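Kundus Hand-Held Gripper Kit – home and shared-shop build

3 min read

Parallel jaw, hand held, printed body. You squeeze, it closes. Sold as a kit by Kundance, built at your own bench or whatever corner of the shared shop you can get. Two in the box, left and right. Most people want both – working with one gets old fast.

Kit price 88. Spare pads and inserts sold separate, see below.

What's in the kit

– printed finger blanks, two pairs
– mounting blocks
– brass threaded inserts (a few extra, you will drop one)
– rubbery pad sheet, cut your own
– screws, hex key, cables
– printed build sheet, Huw Kemeys wrote it, revision 2

Not included: soldering iron, sharp knife, patience.

Jaws

Flat face fingers, squared off at the top. Screw holes near the corners so you can swap a finger without opening the body. Pad goes on the inside face. Trim it with a fresh blade or the edge comes out ragged – works fine, looks bad. The inserts go in with the iron. Go slow, keep it straight, stop when the rim is flush. Push too hard and the block bulges and then nothing sits square.

Jeferson Barros did the dark green set. Same parts as the black, just another spool. Wood shows off the color pretty well, and a big flat board is a good thing to practice on anyway, lots of edge to come at. 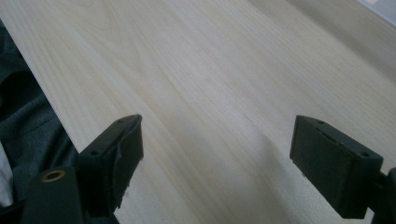 Colors and finger options

Black or dark green for the body. Email before ordering green, we print those in batches and March went quick. Long thin gray fingers are the other option, good for small stuff in a tray or box where the wide jaws won't fit. They flex more. Don't pry with them, we mean it.

You can run wide on one hand and thin on the other. Rosaire Sawatzky does this and swears by it. We mostly run matched pairs.

Build time

One evening if you've done inserts before. Two if not. Pravesh Van Wyk built his at the kitchen table and lost most of the time to one stuck nut. Dry fit everyting first, then take it apart, then pads. Pads last. If you do pads first you'll get fingerprints and dust all over the glue side and they peel in a week.

Cables: leave slack. More than looks right. A short cable tugs on your wrist every time you reach across and you end up fighting it all session. Loop it over the top of the body or let it drop off the front of the table, either is ok.

Practice setup

Any steady table. Rounded corners are nicer on the forearms. Start with clear boxes that have hinged lids – cheap, light, and a real pain to do well. Lid first, one hand steadies, other hand lifts. Then something small and flat inside, near the back.
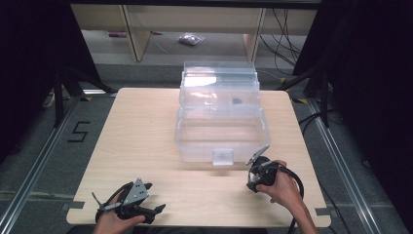 Once you can do the lid without shoving the whole box backwards, try latches. Little front tabs are the worst. Come in from below, don't squeeze, just hook and lift. Took Aparecida Siqueira 29 tries to get her first clean one and she's better at this than any of us.

Glossy plastic slides on smooth tops. A scrap of shelf liner under the box is fine while you learn, take it off later.

Spares

Pad sheet, single
Insert bag, pack of 100
Finger pair, wide
Finger pair, thin gray
Cable, long

Pads are the thing that wears. Check the bottom edge, it frays there before anywhere else. Swap both sides together or the grip goes lopsided.

Known issues

Some early blocks had an insert hole slightly undersize. If yours wont start, ream it by hand, don't drill. Or send it back and we'll print another.

Finger screws back off with heavy use. Snug them before each session. Threadlock is not recomended, it eats some plastics.

Shipping

From the Lopes shop, or pick up at Flastgate if you're local – ask first, the door's usually locked after 2. Kits go out in the order they came in. No rush option right now.

Questions on the build go to Huw, questions on orders go to Jeferson. Put the kit color in the subject line please.

Last updated: March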